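Diary > 2024 > December > Kesstead open day

Search this diary Go

Dec 9, 2024

Back late, feet killing me, writing this before I forget it all. Open day at the Kesstead workshop. Been meaning to go since March, when Floarea first sent me the flyer and I put it behind the toaster.

Train to Teltisstead, then the 53 bus. Missed the first one by seconds, driver looked straight at me. Next one full of schoolkids. Got there just after the welcome talk had started so I stood at the back by the coats and caught the second half of it. Emanuel Mihăilă doing the talking, very quick, hands everywhere. Something about 2000 hours of running on the older pair of arms before a motor went. Wrote that on my hand as I couldn't find my pen. Pen was in my bag, of course.

They split us into four groups. Badge number 194, so group three, with a retired couple from Lazăr and a lad who asked good questions and a man who asked long ones. Floarea Ursu was running our lot. Hadn't seen her since she left Plastgate, she looks well, hair much shorter. Only had time for a quick hug.

First stop the machine shop. Noisy, hot, smelt of oil. A saw doing the same cut over and over and a chap watching it. I could have stayed there but we were moved on. Second stop was slides. Third stop what I'd come for, the two-arm bench.

Smaller than I'd imagined. I'd had car factories in my head, great orange things behind a fence. These two would go on my kitchen table, and the top they work on looks like somebody's posh worktop, marble pattern and all. Floarea said the job was handling ordinary things, one arm helping the other, and that the hard part is the bit in the middle where both have hold. Makes sense. Same with me and the duvet cover.
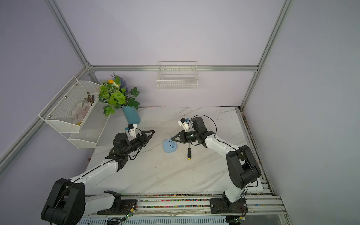
The two-arm bench, screwdriver out. Floarea's demo.

Took that and then put the phone away, wanted to watch properly. A little camera up on each wrist, so each arm gets its own look at what its fingers are doing. I'd somehow thought they just knew. I liked the plant at the back. And the beads along the front, red green blue yellow, very cheerful, forgot to ask about them. Must ask. Top could do with a wipe mind you, specks all over and the right hand edge properly mucky. I'd have had a cloth round it before visitors but I am my mother's daughter.

The man with the long questions wanted to know would it replace his brother in law. Floarea very patient. She said come and see how long it takes us to set up a single job and then ask me again. He went quiet for a bit then started on about batteries.

Then it ran. Slow! Much slower than I thought, and I found I was holding my breath, leaning in, silly. One of the retired couple said come on then, out loud, like you would to a horse. We all laughed. I won't try to write down every move, I'd get it wrong, but there's a sort of hesitation before the fingers close that looks just like a person thinking. Floarea says its not thinking, its waiting for the next number. Fine. Still looked like it.

Tea after. Decent biscuits, the tea stewed. Spoke to Emanuel for a minute, told him about Dad's hands and how he can't manage a jar now, and did he think in ten years. He didn't promise anything, which I respected. He did say write to him and gave me a card. Card is in coat pocket. DO NOT WASH COAT.

Bus back no trouble, nearly nodded off and missed the station. Chips for tea. Rang Dad and tried to explain it all and he said what's wrong with a rubber glove for the jar.

Tomorrow: dentist, parcel, email Floarea to say thankyou and ask about the beads. See if the group is doing another one in spring, Dad might come if theres parking.

Contact | Copyright, all entries the author's own | Back to top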